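Workshop notebook, Baran bench
06/06/2020

Started after lunch, because the morning went to answering messages from Gistholm. They want to know how many of the old office towers we can still give them for the reading room and when. I wrote back that I will not promise a number before I have opened the first few. Waldemar Jabłońska thinks this is too careful. He may be right, but last time we promised first and opened second, and then we had to explain ourselves.

The batch is from the Norach office. They are 11 desktop towers, all collected in October and kept since then on the lower shelf in the back store. The shelf is 40 cm from the floor, so they should be fine even after the small flood by the sink. I looked at the bottoms of all of them with the lamp and found no rust lines. Dust yes, a lot, mostly packed at the front where the air goes in.

I took the one with our tag 2597 first. Reason: the paper that came with it says only "does not start", and this can be everything or nothing. I prefer to begin with the unclear one while I am still fresh.

What I did before opening:

Power cord out, then held the power button for ten seconds. I know that some colleagues skip this. Please do not skip it on our bench.

Wrist strap on, clip to the bare metal point of the table. The clip is getting loose. I bent the teeth a little with the flat pliers and it holds again, but we should order a new one.

Checked the outside. One scratch on the top, one missing rubber foot. I put a foot from the spare bag, it is a bit higher than the others. The tower does not rock, so I leave it.

With the power supply tester I measured the main plug later, after the panel was off. All voltages were good and stayed good for the whole time I watched, which was nine minutes by the wall clock. So I do not suspect the supply for now. I wrote "PSU passed" on masking tape, to go on the sheet and not on the unit itself, the glue from the last tape is still everywhere on the other machines.

Then the memory. I took out the modules and tried each one in the test board by the window. One is good. The other one gives errors in the first minute, every time, also after I cleaned the contacts with the white eraser and then with alcohol. It went to the red box. The good one went to an antistatic bag with the tag number on it. Waldemar asked if I want to put the good one back and try to start the machine immediately. I said no, because I wanted to look at the socket first.

The processor is out now too. A note for those who did not work with this kind of socket before: push the lever down a little and to the side, and only then let it rise. Do not let it jump. Then lift the metal part and take the processor straight up by its edges. If you tilt it you can drag a corner over the pins, and I have done this once in my life and it cost me a whole board. The old paste was dry like chalk. I cleaned the processor with alcohol and paper, put it in the plastic shell, closed the shell, and wrote the number on the shell too.

I wanted to check the pins with the big magnifier, but its lamp flickers and gives me a headache. So I used the hand lens and a flashlight held very low from the side. This works better than light from above. If the pins are straight, the light makes even lines over the whole field, and a bent pin breaks the line. I looked from two sides. I did not find a bent one, but I want a second pair of eyes before I write it on the sheet.

The side panel deserves its own few words. It is the ridged sheet metal kind, and the inner edges are sharper than they look. I have a small cut on the thumb from it. Keep the panel standing close to the case with a hand on it while somebody looks inside, or carry it completely away to the rack. Leaning it alone against the case is not good, it slides on the table.

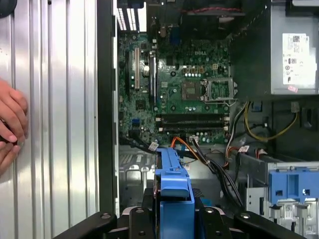 Waldemar came with the lens and we went over the socket one more time together. He also found nothing bent. He did ask about the graphite-like dust he thought he saw near the edge, and we argued for a while if it is dust or old paste. I touched nothing. We blew over it with the rubber hand blower, from far, and after that he was satisfied. Please never use the canned air for this, it can spit liquid when the can is held at an angle.

My opinion at this point: the bad memory module is the most likely reason that the machine did not start. But I am not sure. The second candidate is the dry paste, because a processor that gets too hot will also stop the machine, only this usually happens after some time and not right at the beginning. The paper from Norach does not say if it starts a little and then stops, or if it does nothing at all. I wrote to them and asked. I do not expect a fast answer.

Next steps for 2597, in this order:

Processor back in, bracket down, lever closed.
New paste, a small amount in the middle. Small means like a grain of rice.
Only the good memory module, first in one slot, then in the other, to see if both slots work.
No expansion card in the beginning.
Clock battery, measure it. If it is under 2.8 volts, change it.
Start with the panel off, listen to the fan, write down the beeps.

If it starts in one slot and does not start in the other, then we have a slot problem and the machine can still go to Gistholm with one module. They only want the catalog and a text editor, this is enough for it. If it starts in neither, I will try the module from the test board before I blame anything else.

Small things about the bench, because I forget them otherwise:

The tray for screws. I changed to the muffin tin that Waldemar brought from home. Each hole gets a piece of paper: panel, drive, fan, other. It is much better than the magnet dish, where all the screws hang together like a hedgehog and I have to sort them in the evening.

The long screwdriver from the Rernden set has a worn tip. It still turns, but it jumps out of the tight screws. I put it in the drawer for opening paint cans. Somebody should order a new one, size PH2, long shaft.

The alcohol bottle is almost empty. There is another one in the metal cabinet, second shelf, behind the labels.

The vacuum must not be used on the open boards. I found the nozzle lying on the bench again. For the front grilles and for the empty cases it is fine – outside, please, near the door.

About the drives: all drives from Norach must be wiped before anything leaves this room, also the ones that look dead. I started the list on the yellow sheet, columns are tag, drive number, wiped, checked by. Two different people for the last two columns. We agreed on this already in the winter but the sheet was never made, so now it is made.

I also tried to estimate the time for the whole batch. The opening and the memory test took me longer than I thought, mostly because I was walking between the bench and the window. If we move the test board to the end of the main bench, we save the walking. The outlet there is free since the old printer is gone. Waldemar will bring the short extension cord.

Stopped for the day when the light became bad. The case stays open on the bench under the antistatic cover. Processor shell and memory bag are in the top drawer, left side, both with the number. Do not put anything heavy on the cover, there is no panel under it.

To ask Norach: did it start and stop, or nothing at all? Also, do they still have the keyboards?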